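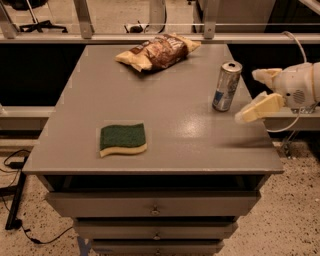 Kalkidan Mamo

Speaker notes: Corporate misconduct and the duty to disclose
Delivered at the Nemstead business law series, Thursday afternoon session

Opening

Good afternoon, and thank you to the organisers for the invitation. My subject is what a manufacturer owes to its regulator, its customers and its own staff once it has reason to believe that a product certification was obtained on false information. I will work from the Jaden matter, which many of you will have followed. The criminal proceedings have not concluded, and I will say nothing about the individuals charged.

(Pause. Confirm that the handout has reached the back rows.)

Background to the Jaden matter

Jaden manufactured commercial water heaters at its Funstead plant. Each model required an efficiency certificate before it could be offered for sale. The certificates were issued on the strength of test reports prepared by the company's own laboratory and countersigned by an outside assessor, Yimer.

An engineer at Funstead noticed that 68 of the reports carried identical inlet temperatures to the second decimal place. She raised the matter with her supervisor in writing. The supervisor forwarded her memorandum to the compliance office, where it was logged and marked for review at the next quarterly meeting. In the meantime a further 3000 units left the plant under the same certificates.

(Page 2 of the handout sets out the sequence. Do not read it aloud.)

When does knowledge arise?

The company's position was that it did not know of any irregularity until its board received legal advice in November. The regulator's position was that the company knew on the day the memorandum was logged. Counsel in the room will recognise the familiar question of attribution: whose knowledge counts as the knowledge of the corporation?

I would suggest that the internal reporting policy is the proper place to begin. Jaden's policy named the compliance office as the body authorised to receive such reports on behalf of the company. Having designated a recipient, the company was poorly placed to argue that receipt had no legal consequence. The tribunal agreed on this point, although it left open the position of a report made only to a supervisor.

(If asked: the tribunal's remarks about supervisors were not necessary to the decision and should be cited with care.)

The outside assessor

Yimer's engagement letter limited its task to confirming that each report was complete. It did not visit the laboratory and was not asked to. Purchasers nevertheless saw its name on the certificate and, in many cases, relied on it. Members who act for assessors should examine how their clients' names are used in marketing material – the engagement letter will not be in front of the purchaser.

Treatment of the engineer

The engineer was moved to another section shortly after her memorandum. The company described this as a routine reorganisation. She has brought a separate reprisal claim, and I will confine myself to one practical observation. An employer that intends to transfer a person who has recently made a report should record its reasons at the time, and the decision should be made by someone who was not named in that report.

Practical points for advisers

Reports of suspected falsification should not wait for a scheduled meeting. A policy should state who may suspend shipments and for how long, and that authority should be exercisable outside office hours. Original test data should be preserved from the moment a report is received, including data held by contractors. Early voluntary disclosure may reduce a penalty by up to 100 per cent under the regulator's present guidelines, but the full reduction is discretionary and requires complete co-operation.

(Allow time for questions. The moderator will take those from the floor first, then those submitted in writing.)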